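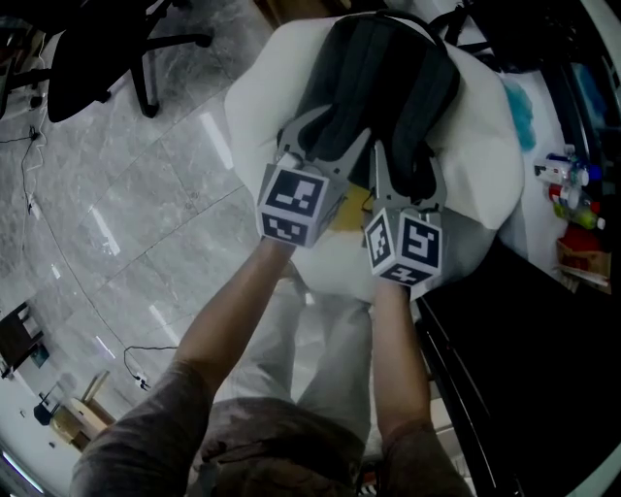
Edwards, open day coordinator, Pekov robotics workshop, Eltdale

# How to run a backpack demo with hand-held grippers

We had more than 1,000 people through our July open day, and the station they kept coming back to was the one with the hand-held grippers! Visitors get to be the robot for a couple of minutes, and they learn a lot about grasping along the way. If your club wants to try it, go for it. This is how we set ours up.

**What you need**

- 2 hand-held grippers, marker cubes fitted
- a backpack with straps and a bit of padding
- a low, soft seat to put it on
- a chair for the visitor

**Steps**

1. Lay the backpack on the seat, up close to the visitor's knees.
2. Hand over both grippers and let people open and close them in the air first. Kids figure this out faster than their parents do.
3. Ask them to go for the bottom of the bag, one gripper from each side, fingers pointing away from the body.
4. Squeeze gently, then lift a little. The fabric folds in ways you don't expect (this is the fun part).
5. Keep sleeves and fingers off the cube faces. The tracking needs to see the printed patterns.
6. Put the bag back and swap visitors.

We logged 329 tries on the day and saved the 51 smoothest for the Cusunska project. Once people get the hang of it, have them try a strap. It's much harder, and they'll want another turn.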